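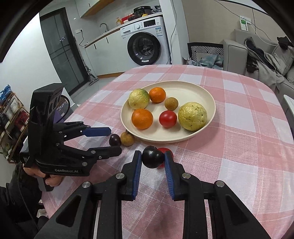 Clultau, January 10, 2018

Fruit for breakfast again, mandarins and longans on the checked cloth, and then out the door before it was properly light because today was the long walk to Midside! I have wanted to do that path ever since we got here and it was even better than I'd hoped. Eleven miles if you count the bit where I missed the turn at the mill (I'm counting it).

The first stretch follows the river and it's all mud and alders. Then you climb, and keep climbing, and suddenly the whole valley is behind you with the fog still lying in it. I must have stopped 18 times just to turn around and look. A heron went over, very low and slow, and I heard a woodpecker but never found it.

Lunch was on the wall by the chapel, two cheese rolls and the last of the ginger cake. It was cold enough that I ate with my gloves on, so there are crumbs in them now.

Midside is tiny, one street and a pump, but the bakery was open and they do a walnut thing that I would walk there again for tomorrow. Bus home at 4, nearly empty, windows all steamed up. My left heel has a blister and I don't care one bit.

Must dry the boots, and look up whether the ridge path to Filik is open in winter. If it is, I'm going on Saturday's bread and no sense at all.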